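Tuning the grasp planner in Grindel, step 3: approach and retreat

By now you should have Grindel talking to both arms and the detector publishing cube poses. Good, because this is the part I love! We're going to stop the planner from picking approach paths that look fine on paper and then sweep a knuckle through the next object over.

Open planner.cfg and find the approach block. The default standoff was written for small parallel grippers, and multi-fingered hands need more room. Set standoff_mm to 27 and turn on hand_mesh_check - it's off by default, and it makes a huge difference when objects sit close together.

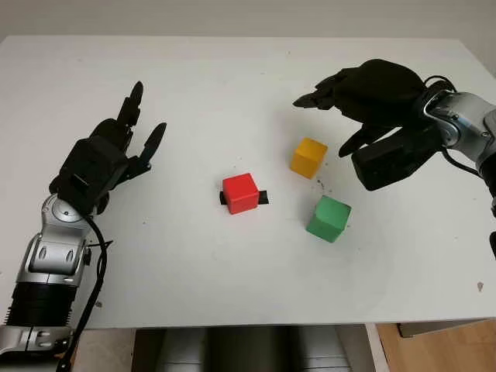
Next, assign each target to an arm. You can do this by hand in the task file (red: left, green: right), but I'd let the cost function decide and only override it when both arms want the same space. Guangming Lei wrote a lovely little viewer for this, and running "grindel view --costs" draws both candidate paths in different colors.

Now raise max_samples to 3,000 and replan. If the log says "no valid approach", check the table height first. Ours was wrong in the Halside setup for ages, and every low grasp got rejected as a collision!

Once you have a plan you like, save it with its seed. I use 581 for all my test runs, so feel free to compare your log with mine. Then play it back at low speed with a hand on the stop button before you move on to step 4, where we add the retreat motion.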